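Bin liner task: start with the bag already in, or empty?

gravelpit_ok
Been lurking since January, finally posting. We're collecting demos for a small policy that changes the bag in a desktop trash bin. Handheld grippers, two hands, no arm in the loop yet. I've got 30 episodes of the full thing (ring off, old bag out, new bag in, ring back on) and I'm already arguing with my labmate about where an episode should begin. She wants every one to start with the ring on. I'd like to cut it into shorter chunks and mix the starts. What do you all do?

tinsnip
Mix the starts. We did one long task on the Piden set and the policy was great at the first grab and hopeless after that. Any little slip and it was somewhere it had never seen.

marlowe_bits
Gonna disagree with tinsnip a bit. Chunks are fine, but if you only record chunks you lose the handoffs, and with two hands the handoffs are where it all goes wrong! Keep at least half as full runs. Also, what does your trash look like? Same stuff every time?

gravelpit_ok
Crumpled plastic bags for now, squished differently each time. Left hand keeps hold of the ring while the right goes in, so I never have to find a spot to set it down. This is the part I'd like to use as a chunk start:

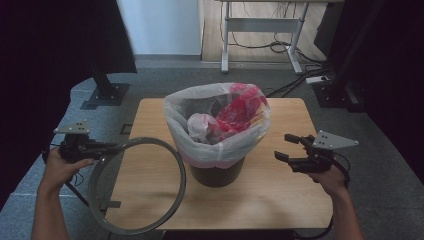

Ring off and in the left gripper, right one open and headed for the bin.

tinsnip
Oh nice, that's a good place to cut. My one worry is the white liner with white trash in it. Our wrist views on the Cikeck bins were a mess with that, the fingers kept grabbing liner and trash together. The red one should be easier. I'd do a batch with a dark liner too.

oldhollis
Hollis user here (the tabletop kit, older version). I'd drop the "left hand always holds the ring" thing. You're teaching it that the left arm is a coat hook. What happens when the bag is stuck and you need both hands?

gravelpit_ok
Ha, fair. It's so much faster though. Almost 5 minutes saved over a session when I don't park the ring.

oldhollis
Sure, and then you spend a week wondering why it won't let go of it. Ask me how I know.

marlowe_bits
I'm with gravelpit on this one, pick one way and stick to it till you have a baseline. Two styles in a set of 30 is just noise. Add the parked ring version later as its own batch and label it.

oldhollis
Label it, yes. We can agree on that much.

gravelpit_ok
OK so the plan is 3 chunk starts plus full runs, ring stays in the left for this round, dark liners next. I'll put the files up on Nakholm once I've trimmed the dead time off the front. Does anyone trim by hand or do you have a script for it?

tinsnip
Script, based on gripper width. It misses a few. I'll DM you.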